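Vamusmont packing recordings: README and shopping notes

I put this set together with Radek Kubíček so we could work out what to buy before spending anything. It holds 423 recordings, all on a grey carpet, with wrist and head views.

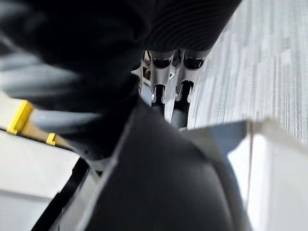 Wrist view: metal fingers, close up.

The wrist view is the one I'd watch before you budget for cameras! So much of it is the gripper and whatever is near it that I've put a second head camera on the Cuvar quote — Zulmira Simões still thinks that's greedy.

Shelving was the cheap bit. I've allowed 900 euros for racks from Eltby, plus 25 for extra crates (we always run short of crates). 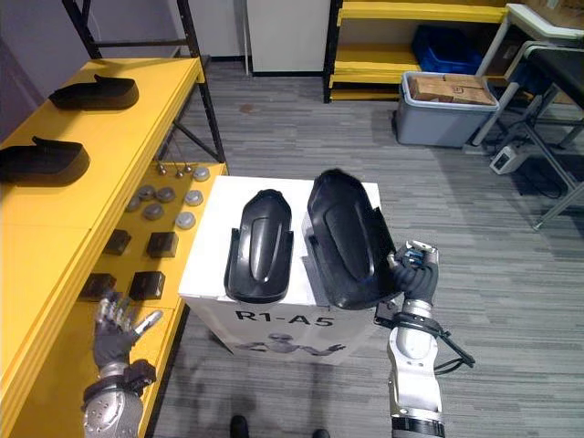 Head view: black shells on the R1-A5 box, small parts on the yellow shelf.

Spare fingers are a separate line, quoted by Hrnčiar with a wait until August. Prices were last checked 01/11/2022, so ask again before you order.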